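Vasanthi Arumugam has spent most of her working life on one question: how a small legislature should be put together. She was a clerk in the Dekuteo assembly before she joined the Sindine Institute, where she edits its guide to constitutional procedure. We spoke in September, at eight in the morning her time, on the subject of second chambers.
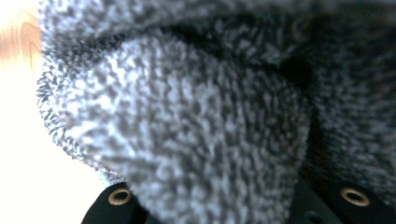
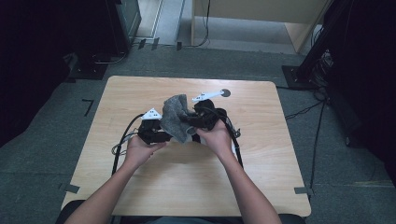

Gray cloth: close up, and held over a table.

Arumugam began with definitions. "A bicameral legislature has two chambers that both take part in making law," she said. "If one of them only gives advice, I count it as a council. The constitution may call it a senate. The name does not settle the matter."

By that test Mindero has two chambers. Its lower house has 100 members, elected from single-seat districts. A bill goes to the upper house after its third reading, and the upper house may amend it, pass it or hold it for 80 days. When that period ends, the lower house can pass the bill again by a simple majority.

I asked whether a delay of that length matters. "It depends on the calendar," she said. "The Mindero session is 140 days. A bill sent up in the second half of the session dies if it is held for the full period. So the upper house has a weak power on paper early in the year and a veto later on. Drafters tend to miss this. They write the delay in one article and the session length in another, and the two are never read together."

Money bills follow a separate track. The upper house has 5 days to return them and cannot amend them. Arumugam considers the definition of a money bill the weakest part of the text. The speaker of the lower house certifies which bills qualify, and there is no appeal.

"I would move that decision to the clerks of both houses, acting jointly, with the speaker deciding only if they disagree," she said. "It is a small change. It would need an amendment to the standing orders and nothing more."

The Chávez report, which is still the main reference for reform in Mindero, proposed abolishing the upper house. Arumugam disagrees with its method. The report measured the chamber by the number of bills it rejected, and that number was low.

"Rejections are the wrong unit," she said. "You should look at amendments accepted by the lower house. Most of the work is in cross-references, commencement dates, and penalties that do not match the offense. Those changes go through without a vote, so they were left out of the tables."

She was less certain about how members should be chosen. Mindero uses indirect election by the district councils. Dekuteo, which has one chamber, considered the same system while she was a clerk there and dropped it.

"The councils were elected at different times, so the terms would not have lined up," she said. "We had three drafts of a transition clause. I still have the second one, and I think it would have worked."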